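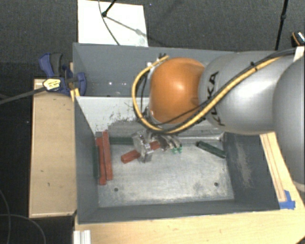
Last updated: 29 November 2022

Search datasets, models, users

Category: Text > News and Politics > Transcripts

# Garis: Political Talk Show Segments

Garis is a collection of 1069 segments from political talk programs, written out as text and marked by topic. The segments come from two evening programs, Figueroa Tonight and The Tarer Hour. I made it because I wanted to study how long a host speaks before the promised news of the evening is told to the viewers.

## What is inside

The data is in one file, segments.csv. Every row is one segment, from the end of one commercial break to the start of the next. The columns are:

- segment_id – a number, unique in the file
- program – figueroa or tarer
- speaker_turns – the text, with the speaker's role before each turn
- topic – one of four labels, see below
- tease – yes or no
- notes – free text, often empty

The roles are host, guest, reporter and clip. "Clip" means a recording played inside the program, for example a part of a speech. I did not separate the different voices inside one clip.

## Topics

The four topic labels are taxes, elections, courts and other. A segment has only one label. When a segment speaks of two topics, it got the label of the topic which takes more words. The label "other" is large and not very clean. It has foreign policy, but also interviews about books and some holiday talk.

## The tease column

A segment is marked "yes" when the host promises a piece of news which will come later in the same program. A greeting such as "we have a big show tonight" does not count. The host must say what the news is about, even if only in a few words.

This was the hardest column to mark. I read 820 of the segments two times, with some weeks between the readings, and where my answers were different I kept the second one. The others were read once. If your work depends on this column, please check a sample by yourself.

## How the text was made

The first version of the text came from closed captions. I cleaned it with Praroler, a small script that is in the tools folder of this repository. It joins broken lines, changes capital letters to normal writing and removes marks such as [APPLAUSE]. Names of people were corrected by hand – captions often write the same senator in several ways.

## Known problems

- Captions sometimes lose words when two people talk at the same time. Such places are not marked.
- Numbers are not in one style. You can find "30 million" and "30,000,000" in the same segment.
- In October the reading of speaker roles was repaired for the Tarer segments. If you downloaded the file before that, please take it again.
- Both programs have a clear political opinion. The collection should not be used as a picture of television news in general.

## Use and contact

The labels and the script are free for research and teaching. The text of the programs belongs to their producers, so please do not publish full segments again.

Corrections are welcome. Open an issue with the segment_id and the line you think is wrong, and put only one segment in each issue.

Maintained by Oriana Cabral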